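Caderno de oficina › Braços e garras
16 jan. 2026 – bancada Kullwood

Retomei a montagem de dois braços que estava parada desde outubro. O projeto continua com o nome Vokulgate, embora do Vokulgate original só restem as fontes de alimentação e metade do código. Tarefa da temporada: passar caixas de papelão de câmera de cima do pano para dentro do caixote plástico, em pé, encostadas umas nas outras.

Antes de ligar qualquer coisa, refiz o chicote do braço esquerdo. O conector do punho que veio da Valdovinos tem a trava fraca e soltava quando a junta chegava perto do fim de curso. Troquei por um crimpado à mão e deixei uma folga de cabo maior. O direito ficou como estava. Conferi o aperto dos parafusos da base dos dois e passei trava-rosca média nos do ombro.

Garras: dedos novos impressos em preto, com o recorte triangular por dentro. O primeiro par empenou na mesa da impressora e foi para o lixo. O segundo saiu áspero, mas para papelão a aspereza ajuda, então não lixei. Tempo de impressão por par: 76 minutos com o perfil da Plesent, sem suporte.

Parâmetros de hoje:
– limite de corrente da garra em 800 mA
– velocidade de aproximação em 20 mm/s
– tolerância de alinhamento lateral em 2 mm

Com o limite mais alto, a garra amassa a quina da caixa. Com menos, a caixa gira no momento de levantar. Anotei o valor também na etiqueta do controlador, para não perder de novo. 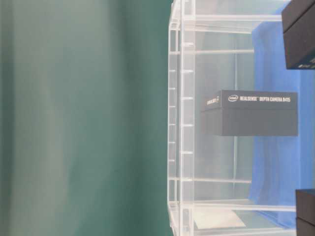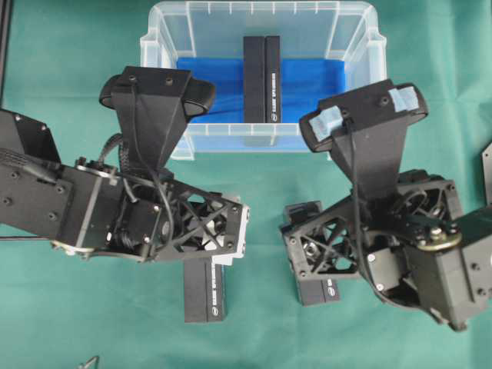
As duas garras na área de trabalho, duas caixas já em pé sobre o forro azul do caixote.
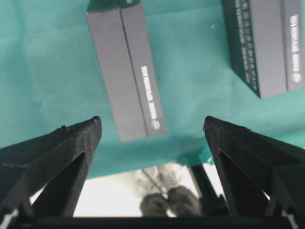
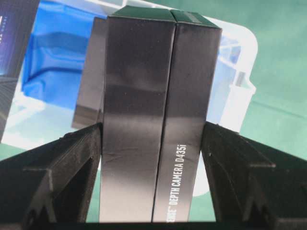
O que deu problema

1. Caixa deitada. Quando ela fica na diagonal em relação à garra, a rotina de alinhamento corrige o ângulo em passos pequenos demais e demora. Aumentei o passo, e aí passou do ponto e voltou, feito pêndulo. Deixei um meio-termo, mas o certo é reescrever essa parte com o ângulo estimado de uma vez só.

2. Duas caixas juntas. Os dedos abrem o suficiente para pegar o par, só que o programa continua achando que tem uma caixa só e calcula o centro errado. Por enquanto a largura entra à mão no arquivo de configuração. Feio, mas funciona para testar.

3. Cor. As caixas são escuras, os dedos são pretos e a segmentação confunde os dois quando a garra fecha. Sobre o pano verde-azulado a caixa se destaca bem. O problema começa no contato. Ideia: fita clara na ponta dos dedos, do lado de fora, onde não interfere no aperto. Testar também com dedos impressos em cinza, se sobrar filamento.

4. Paredes do caixote. O plástico translúcido confunde a medida de profundidade. Aparecem buracos no mapa bem na altura da borda. O forro azul resolveu o fundo, as laterais continuam ruins. Estou pensando em trocar a leitura da borda por uma posição fixa, já que o caixote não precisa sair do lugar durante o teste.

Pendências

– Imprimir um terceiro par de dedos com a ponta mais fina, para entrar entre a caixa e a parede.
– Prender melhor os cabos das câmeras dos punhos. O laço está comprido e pode enganchar na treliça.
– Marcar com fita a posição do caixote na bancada.
– Separar os registros de corrente por braço. Hoje caem os dois no mesmo arquivo e dá trabalho filtrar depois.
– Pedir à Valdovinos conectores com trava metálica. Se não tiverem, comprar avulso e crimpar tudo de novo.

Quem for usar a bancada: os limites de junta do braço direito ainda são provisórios. Não subir a velocidade sem a mão no botão de parada.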